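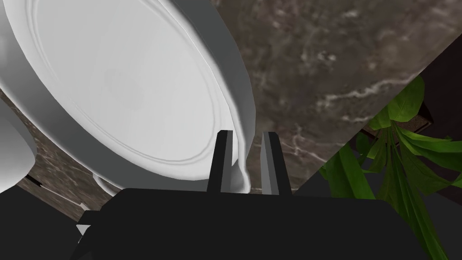

1. Background

Galtitum play in a regional knockout cup in which squads often change between league and cup matches. The club wanted to know whether resting regular starters changed the way the team pressed in the first half. Our project compared two cup ties, both played at home in November, against Runari and Gurkero. Galtitum won the first and lost the second.

2. Data

Match events were coded by hand from the club's own video. Each event received a time stamp, a pitch zone and one of eight action types. The full log holds 1000 events. After duplicates and events during stoppages were removed, 900 remained for analysis. Goalkeeper actions were kept in the log but left out of the pressing counts.

Zones follow the Leung grid, the layout already used by the club's coaching staff. It splits the pitch by length and width, with narrower bands near each penalty area. Events on a zone line were assigned to the zone nearer the opponent's goal.

3. Method

A press was defined as a defensive action in the opponent's half within five seconds of losing the ball. A press counted as successful if Galtitum regained possession or forced a throw-in. Both authors coded the opening period of the Runari match separately, and differences were settled by watching the clip again. Most of them concerned the exact moment at which possession was lost.

4. Results

Against Runari, with most regular starters rested, presses were more frequent and were concentrated on the left side. The success rate fell after the first substitution. Against Gurkero, the stronger lineup pressed less often but regained the ball closer to goal. Second-half figures were similar in both ties.

5. Limits

Two matches are too few to separate the effect of lineup from that of the opponent. Gurkero also played long passes from the back, which reduced the number of situations in which a press was possible. Player fitness data were not available to us.

6. Further work

The next step is to code the league matches played before each tie, using the same grid and definitions. The action type "block" should be split into blocked pass and blocked shot before coding resumes.

Report submitted 2 May 2023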